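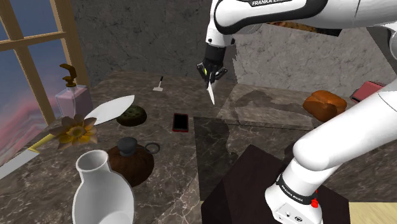

Preben Bach opina que nos estamos precipitando, que un segundo brazo sin una partida para mantenimiento es pedir problemas y que primero habría que gastar en simulación todo lo que se pueda. Me lo escribió el jueves, en un correo larguísimo, y le doy la razón a medias (¡a medias, Preben!).

Os cuento cómo van las cuentas. El presupuesto de Flondside para pinzas y dedos de recambio llegó por fin: 2.526 euros, portes aparte. Yo esperaba bastante menos, la verdad. Witodura nos ofrece lo mismo más barato, pero con 4 meses de plazo, y eso nos deja sin piezas justo cuando empiezan las pruebas de agarre de utensilios – cuchillos, espátulas, todo lo que es fino y se tumba en la mesa.

Mientras tanto seguimos con el Franka simulado, que de momento nos sale a 375 euros al mes de cálculo. Lam pide subirlo a 400 para tener más variedad de objetos y de cocinas, y a mí me parece dinero bien gastado: cada agarre que ensayamos ahí son dedos que no rompemos en el taller.

Lo que falta por decidir es el pedestal. Trisden solo los hace a medida y no da precio sin la altura exacta de la mesa, así que, por favor, que alguien la mida antes de junio. También me falta saber quién quiere la formación de seguridad, porque va en la misma factura y no pienso pedirla dos veces. Apuntaos en la hoja de siempre – la de compras, no la de vacaciones.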